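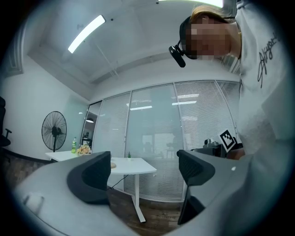

Cikeo Folding Step Stool: Two Months of Use

Print this page | E-mail this page

I bought the Cikeo in May to replace a Leclerc stool with a cracked hinge. It has two steps, folds flat and came from the Zeststead store in Tuvalham for 53 dollars. The box lists it as item 3918, and the shelf tag had a different number, so check before you pay.

Setup

Nothing to put together apart from the rubber feet, which are packed in a bag and push on by hand. One of mine was a tight fit and went on after I ran it under hot water. The instructions are a single folded sheet with small drawings and very little text.

In use

The steps are deep enough for my whole foot in work shoes. On kitchen tile it stays put. On carpet it rocks a little if you stand near the front edge of the top step. I have used it to change bulbs, paint the trim over a closet and reach the upper cabinets most mornings.

The latch is stiff. It takes two hands to open and it pinched my thumb once. The old Leclerc opened with one foot, and I miss that.

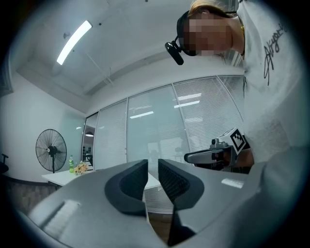 Storage and cleaning

Folded, it slides in between the refrigerator and the wall. Paint drips came off the treads with dish soap. The side rails have scuffed where they rub together.

Verdict

A steady stool at a fair price with a bad latch. I would buy it again for a hard floor. For a carpeted room I would look for one with a wider base.

Last updated: July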